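Clearing a gripper that stalls at the cabinet rim (Rukley simulator, Drornen arm)

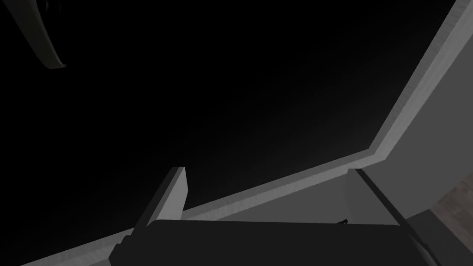

Wrist view in simulation. The open fingers straddle the lower section of the rim, with the curved handle at upper left.

This page covers the fault we log as "stall at rim". The arm is told to reach the handle, the gripper comes down on either side of the rim instead, and the controller keeps pushing until the force limit trips. In a batch of 1,000 simulated runs it appeared 20 times. The steps are the same for each case.

Before you start

Pause the run. Do not press Reset, as this clears the contact log. If you are repeating the fault on a real arm, press the emergency stop, keep hands away from the fingers and leave the stop latched until step 4 is complete.

1. Save the state. Use File > Save State and keep the wrist view open. The log holds the last 900 steps and overwrites the oldest first.

2. Check which finger is loaded. Open the Kuvmont contact panel and read the force on each finger. If one finger is loaded and the other reads zero, the gripper has come in off to one side. If both are loaded, the rim is being squeezed and you must not send a close command.

3. Open the fingers fully. Wait for the width reading to settle before going on.

4. Back out along the approach line. Set the frame to "tool", not "world", and move in short steps. A straight lift in the world frame can drag a finger along the rim, and the bend is where it tends to catch — on a real cabinet this will mark the edge.

5. Compare the target with the handle. Turn on target markers. In most of our cases the marker sat on the rim. The dark interior gives the grasp finder very little to work with, and the bright top face of the rim scores as a graspable bar.

6. Correct the target. In the Bawa planner file, set rim_exclude to true and lower max_push from 200 to 20. The values are in newtons. The old figure was left over from a drawer-pushing task and is far too high for a reach.

7. Replay from the saved state, then from the start of the run. Both must finish without contact before the handle is reached.

If the stall comes back

Look at the collision mesh. An early cabinet model had its rim mesh set lower than the visible rim, so the planner passed its own check and still hit the edge. Reload the model — the April version or later — and repeat from step 5.

Do not raise the force limit to get past the rim.

Rukley user notes | Contact the help desk | Copyright Drornen | Back to top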